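Before the Arm Is Bolted Down: A Conversation at Skelside

Skelside is a shared workshop whose members pay for bench space by the month. Since April, one of its working groups has been building Vukcombe, a kitchen rehearsed entirely in simulation before any hardware is installed in the workshop's own galley. The group's coordinator agreed to be interviewed on condition that the group be credited as a whole.

"We have 18 members and one arm on order," the coordinator said. "A simulated kitchen lets everyone have a turn – and it does not break plates."
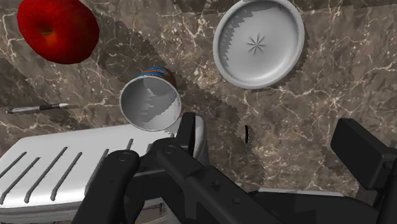 Vukcombe began as a bare counter and has been furnished gradually. The group's rule is that any new object must be tested close to the gripper, where errors in scale are easiest to find. The coordinator spoke at some length about the striped cup and the pen lying beside it, which call for very different grips. "A cup forgives you. A pen lies flat, and the fingers have to come down almost to the stone."

Shadows remain a matter of dispute. Their stepped edges could be smoothed, but the setting slows every run, and the group voted to leave it alone. 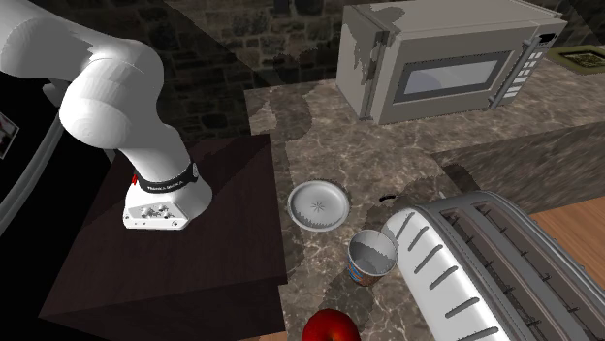

Computing time is the principal expense. The group runs its trials overnight on a secondhand machine, in batches of 400, and a member reviews 30 of them the next morning. The control software, Ukum, was written by the members and is now in its fifth revision. "The first four were educational," the coordinator said.

Asked about the placement of the arm, the coordinator explained that it had been moved several times on paper before a position was agreed.
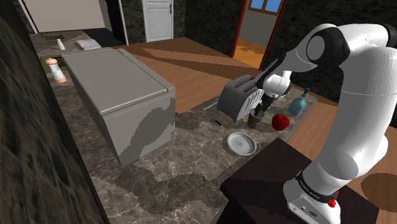

Valtonen takes a more cautious view, and told us that a layout proven in simulation should still be marked out in tape on the galley floor before anyone drills a hole. The coordinator did not disagree. The tape has been purchased, and members will be asked to approve the final position at their next general meeting.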